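8 min read

Section 6. Marker Loss, Drift and Cup Crush Faults

This section applies to the paired Hosura hand grippers, left and right, when they are used with a head camera to record table tasks. It covers the fault logged as E-22 (tracking jump) and the crushed cups that often come with it. Read all of it before you restart a session. Revised by Leidy Taipe after the October faults.

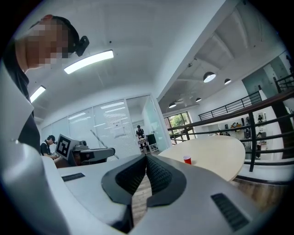
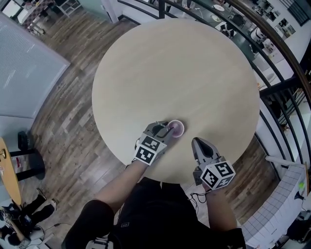

6.1 What the fault looks like

During an E-22 the recorded position of one gripper moves away from its real position, then snaps back. The operator feels nothing. On playback the gripper path shows a straight spike, usually less than a second long. If the recording is later replayed on a robot arm, the arm will try to follow the spike.

That is how the Skamar bench arm hit its own table. Recording 1192 had a spike 51 mm below the table surface, it passed the automatic check, and the arm drove its fingers into the wood at full replay speed. Two finger pads tore and the wrist coupling had to be replaced. Kaan Gezer was standing outside the marked zone and was not hurt.

CAUTION: Do not replay any recording with an open E-22 on a powered arm. Clearing the message on the screen does not repair the data.

6.2 Stop the session

1. Open both grippers fully and set down anything you are holding. If a cup is in the fingers, lower it to the table first.

2. Say "stop" out loud. The person at the laptop ends the recording. Do not end it yourself by pulling a cable.

3. Rest both grippers on the table with the marker faces up and the fingers pointing away from you.

4. Write down the recording number and which side failed. If you are not sure which side, write "both".

5. If an arm is powered anywhere near the table, press its stop button before anyone reaches across.

6.3 Check the markers

1. Wipe each marker face with a dry cloth. Do not use alcohol – it lifts the print at the corners.

2. Press on each edge of the marker cube with your thumb. It must not rock. A cube that moves even slightly will give a steady offset, and the software will not report it.

3. Look for glare. Turn the gripper slowly under the ceiling lights and watch the head camera view. If a face washes out to white at any angle you use in the task, move the table or switch off the nearest light.

4. Check that your sleeve does not slide over the cube when you reach forward. Push long sleeves above the wrist.

5. Run Marker Test from the Tools menu. Each side must hold for 17 seconds without a dropout. Repeat the test with your arms crossed if the task needs it.

NOTE: Short dropouts while one gripper passes behind the other are normal and are filled in by the software. A jump is a different fault. Do not raise the dropout limit to hide it.

6.4 Check the cables

1. Follow each cable from the gripper to its plug. Any loop that hangs below the table edge must be clear of chair legs, stools and feet.

2. Leave enough slack to reach the far side of the table. A tight cable pulls the gripper back at the end of a reach and can loosen the cube.

3. Reseat the plug until it clicks. Half-seated plugs caused most of the right-side faults in October.

4. If you work beside a railing, route cables on the side away from it.

6.5 Crushed or dropped cups

Paper cups fold before the fingers register contact. Close slowly, and stop when the cup first moves. If cups still fold, open Settings, select Width, and zero the fingers again with nothing between them. Plastic cups need a separate zero. Replace any finger pad that is torn or shiny.

6.6 Return to service

1. Record one short pick and place with each hand.

2. Play both back on screen at half speed and look for spikes.

3. If both are clean, replay on the arm at the lowest speed, with one person at the stop button and everyone else outside the zone.

4. If E-22 comes back, tag the gripper and send it to the Pryor bench with the recording number. Do not swap cubes between grippers – each is calibrated to its own body.

Comments (3)

Lucero Flores
6.3 step 2 was the one for us. Left cube had a hairline crack in the base and the marker test passed every time.

Brayan Yupanqui
Does the 17 seconds start over after a dropout, or is it a total?

Leidy Taipe
@Brayan it starts over. I'll add that to the step.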